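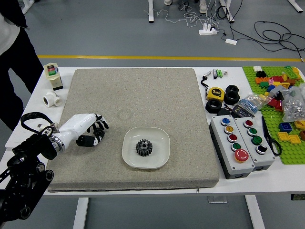 Page last changed: Saturday, 16:20, by Aurelia Roman

Equipment plan for the hand bench, October

I write down what Chantal and I discussed, so that we do not start from zero again when the order forms open.

1. The hand. We keep the one we have and do not ask for a second this year. What I want to ask for is a set of spare fingers. The offer from Zelitz is 3500 for three fingers with the tendons already mounted. Lernstead is cheaper but they sell only the complete hand, and for us this has no sense now. Chantal will ask Zelitz if they can divide the payment in two parts.

2. The mat. The beige one is good for the gear on its plate, because the fingertips can come low without knocking on the hard table. It keeps marks, there is a faint round one beside the plate. I propose to buy one more of the same size and to change them when the surface becomes bad. Price is 60, so it can go from small expenses without signature.

3. Control boxes. We have two gray ones on the table, and only the left one has the big red emergency stop. For the second bench I would like both boxes with a stop. Abubakari makes them to order, delivery some 4 weeks. Must be ordered before the fingers.

4. Storage. The wheels, the tape measure, the scissors, the bags of small parts and the building bricks all share the table with the mat. I put drawer units in the plan, the low type that goes under the table. Chantal thinks shelves are enough. Not decided.

5. Cables. The power strip is on the floor behind the table, with the cables going to the right of it. Pemiveo has a rail that is screwed under the tabletop. I asked for the drawing, no answer yet.

To do: Chantal writes to Zelitz. I measure the space under the table for the drawers and send the box layout to Abubakari.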